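Cason and Skevholm Open Joint Program in Supply Chain Planning

First group of students starts in June on routing, stock and timetable problems brought in by working companies

COSGROVE - Cason University's operations research group and the planning software firm Skevholm are starting a joint program that puts graduate students to work on real logistics problems from their first week. Applications are open now, and the first group begins in June.

The program runs for 18 months. Students split their time between classes at Cason's Cosgrove campus and project work at Skevholm's office in Olliswood, a short train ride away. They will take courses in optimization, forecasting and statistics, and they will spend the rest of the week on questions that a planner somewhere needs answered: which truck should go where, how much stock to keep in which warehouse, how to build a driver schedule that still holds up when two people call in sick.

We are excited about this one. The two groups have been talking for years over coffee at workshops, always ending with a promise to do something together, and now there is a timetable, a budget and a room with desks in it.

What students will work on

Each project starts with a company that has a planning problem and is willing to share its data. For the first round, eight companies have signed up. They include a regional bakery supplier, a furniture wholesaler, two parcel carriers and a firm that rents out scaffolding and would very much like to get it back on time.

The bakery supplier is a good case to start with. It delivers to 2,163 addresses before breakfast, and the routes are still drawn up largely from the memory of a few senior dispatchers. Those dispatchers know a lot. They know which loading dock is blocked on Friday mornings and which customer will accept a delivery through the side door. A routing model that ignores all of that will produce a shorter route on paper and a worse morning on the road. Students will sit with the dispatchers first and write code second, and part of the grade depends on how well they have understood the work as it is done today.

The furniture wholesaler has a different headache. Sofas and tables are bulky, returns are common, and the same item can end up stored in three buildings at once while a fourth runs out. The team assigned to this project will look at how stock is shared between buildings and when it pays to move it before an order comes in.

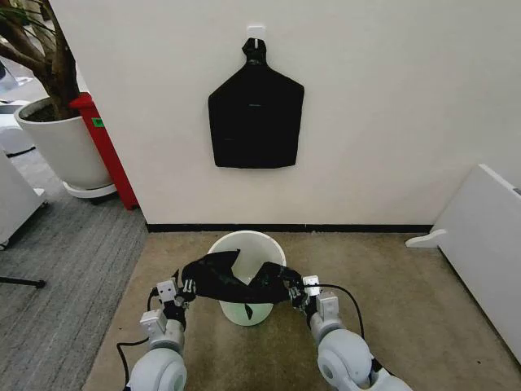 The parcel carriers want better forecasts. Both have plenty of past data, and both say that their current forecasts are fine on an ordinary day and poor right before a holiday, when it matters most. Students will test several methods side by side, from simple averages to machine learning, and report on all of them, including the ones that did badly. If a spreadsheet formula does the job, the report will say so!

How the teaching is set up

Students work in small teams, each with one supervisor from the university and one from Skevholm. The university supervisor looks after the mathematics and the thesis. The Skevholm supervisor looks after the data, the software and the contact with the company. Both attend the monthly review, where teams show unfinished work and get questions from everyone else in the program.

The course list has been rewritten for this program. A new class on messy data covers missing records, wrong time zones, addresses typed five different ways and all the other things that textbook exercises leave out. Another new class deals with explaining a model to people who will have to use it. Students in that class will present to planners and warehouse managers, and those planners and managers will help decide the grade.

Cason's existing classes in integer programming, simulation and stochastic models stay in place, and students in the joint program will take them together with the regular master's students. We want the two groups to mix. Some of the best thesis ideas in the department have come from a student in one class leaning over to look at a problem from another.

Theory has its place in all of this. Routing and scheduling problems get hard very quickly as they grow, and a student who understands why will make better choices about where to cut corners. Several of the company projects raise questions that have no good answer in the research literature yet, and students who want to go further with them can apply to stay on for a doctorate at Cason.

What happens to the results

Companies taking part keep the right to use whatever their team builds. Students keep the right to write about it. Data will be stripped of customer names and other private details before it reaches the classroom, and each company has agreed in advance on what can be published.

Code that is not tied to one company will be released as open source. The first release, a set of tools for cleaning delivery records, has already been tried out by staff in Cosgrove and Olliswood and will be ready when the students arrive. Test problems based on the cleaned data will follow, so that researchers elsewhere can compare their methods on cases with real-life quirks.

There will also be an open afternoon at the Olliswood office at the end of each project round. Teams will present their work, companies will respond, and anyone with an interest in planning is welcome to come and ask hard questions. School groups can attend too, and there will be a hands-on routing puzzle on paper maps for visitors who would like to try to beat the computer.

Who can apply

The program is open to students with a bachelor's degree in mathematics, computer science, econometrics, industrial engineering or a related subject. Applicants should be comfortable with linear algebra and probability and should have written some code, in any language. Experience in logistics is not required. People who have spent a summer in a warehouse or on a delivery van are warmly encouraged to mention it in their letter, as that kind of knowledge is useful from day one.

Nearly 80 people have already asked for information. Applicants will be invited to a short interview and a practice case, which they can do in person or by video. The practice case has no single right answer, and no preparation is needed.

Students pay Cason's regular tuition. Skevholm covers travel between Cosgrove and Olliswood and provides a monthly allowance during the project periods. Part-time enrollment is possible for people who already work in planning, and they may bring a problem from their own employer if both supervisors agree that it suits the program.

Companies that would like to propose a project for the next round can get in touch at any time. A clear description of the problem is enough to begin with, and the data does not have to be tidy.

About the partners

The operations research group at Cason University teaches and studies optimization, with a focus on transport, production and public services. Skevholm develops planning software for carriers, wholesalers and manufacturers from its office in Olliswood.

Information for applicants and companies is available from the joint program office on the Cosgrove campus. Press questions can be sent to the Cason University communications desk.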